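3.2 Where folded clothing waits

The household survey treated the putting away of laundry as a sequence of places. A garment leaves the line or the drying rack, is carried indoors, is set down, is folded, and is set down again before it reaches a shelf, a drawer or a hanger. Earlier work on domestic storage, including our own pilot in Vidmont, recorded only the first and last of these places. The present section is concerned with the second setting down, which we call the waiting place, and with the surfaces that serve as one.

Respondents in 366 households were asked to name the surface on which folded clothing most recently rested before it was put away. Of these, 212 named a bed. The remaining answers were divided among tables, chairs, the tops of chests and cabinets, and the floor. The preference for the bed held in both survey towns, Trarkholm and Rovier, and it did not depend on whether the bedroom also contained a table large enough for the purpose. Several respondents who owned such a table reported that it was already in use for other things.

A bed offers a broad, level surface at a height that suits a standing adult, and in small rooms it is often the only surface of that size. Its covering also matters. Where a straw mat is laid over the bed during the warm months, as in the room shown in Figure 2, the surface is firmer than a quilt, and respondents described it as easier to fold on. Trousers in particular were said to keep their shape better on a mat. We did not test this claim, but it was made often enough, and in similar terms, that we record it.

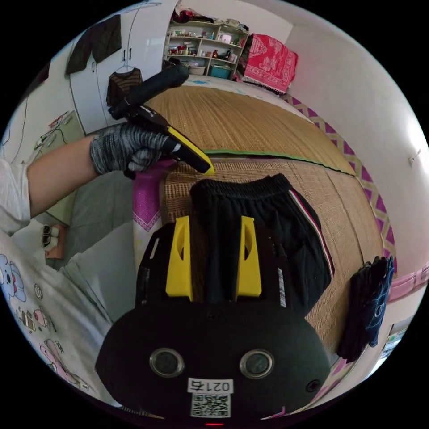
Figure 2. Bedroom with folded black pants on the woven straw mat covering the bed. A dark folded garment hangs over the edge of the bed; a white wardrobe and a white shelving unit stand in the background.

A second finding concerns the clothing that does not pass through the waiting place at all. Jackets and sweaters were frequently placed on hangers as soon as they came indoors, and the hanger was then hooked over whatever would hold it. The outside of a wardrobe was a common choice, either at the top edge or on the door. The room in Figure 2 follows this pattern, with a dark jacket on the top of the wardrobe and a striped sweater on a hanger from its door. In 193 households at least one garment was kept on the outside of a wardrobe at the time of the visit. Respondents did not regard these garments as waiting. Asked where the sweater or jacket belonged, most answered that it was already there.

The tops of shelving units raised a problem of classification. Under the scheme proposed by Gebretsadik, a shelf is assigned to a single class of contents, and any item outside that class is recorded as misplaced. Open units in bedrooms rarely fit this rule. Bottles and small containers often occupied the shelves, a basket stood at the bottom, and clothing was piled on top. We therefore coded each level of a unit separately and treated the top as a surface in its own right. With this change, the number of items recorded as misplaced fell in both towns, and the two coders agreed more often.

The complete inventory contains 2654 garments. Each was entered once, under the surface on which it lay or hung when the visit began, with a note on whether it was folded, hung or piled. Garments in closed drawers and behind closed wardrobe doors were left out, as were shoes and slippers. Bedding was also excluded, although blankets hung on walls or folded at the foot of a bed were noted on the room sheet.

Two limits should be stated. Visits were made in May, when winter clothing was still in use in some homes and had been packed away in others, and the share of hanging garments may be lower later in the year. The survey also relied on the respondent's own account of the most recent wash. Section 3.3 compares these accounts with the room sheets for the Rovier households.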